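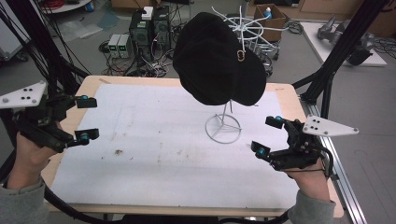 The Last Hat Check in Tutley

Sometime in November the radiators come on at the Gultwood Hotel, and the coats begin to arrive. They come in wet and go home dry, which was once considered a service worth a tip. On the counter sits a brass bell that Senthil Mathew would prefer you didn't ring. He is standing right behind it.

Mathew has run the cloakroom for 13 winters. The room holds 295 hooks, numbered in enamel, and a high shelf for hats that was built when every man in Tutley owned one and took it off indoors. These days the shelf gets caps, mostly, and the odd fedora belonging to someone who has recently been divorced.

"A cap is harder than a hat," he says. "People ball them up. Then they want it back looking like it did when they bought it."

The decline of the hat check is usually blamed on the decline of the hat, and hats have usually been blamed on cars. You can't wear a tall crown in a low sedan. This is a tidy theory and it may even be right, but it leaves out the restaurants, which discovered that a cloakroom takes up the same floor as two tables and orders no wine. A hook on the wall did the job for free. So did the back of your chair, until the waiter stepped on your sleeve.

What went with the cloakroom was a small set of manners. You handed something over to a stranger, got a numbered tag, and spent the evening lighter. You also spent it worrying about the tag. Mathew keeps the unclaimed items in a cabinet by the service stairs: single gloves, a great many umbrellas, and a fur collar from the Tănase wedding that three separate aunts have denied owning.

The hotel has considered modernizing. In 2000 a manager proposed lockers, and bought a few, and they are now where the kitchen keeps its onions. The old Mitel phone on the cloakroom wall still connects to the front desk, though the front desk is close enough to shout to, and usually does.

The charge is a dollar, unchanged for as long as anyone on staff can remember. On a busy Monday, when the bridge club meets upstairs, Mathew might take in 100 coats before seven — and return most of them between nine-thirty and nine-forty, to people who all believe they were first in line.

I checked my own cap on the way in, mainly out of politeness. He turned it over, pushed out the dent in the crown with two fingers, and set it on the shelf without comment. I tipped him five dollars and have been taking better care of it ever since.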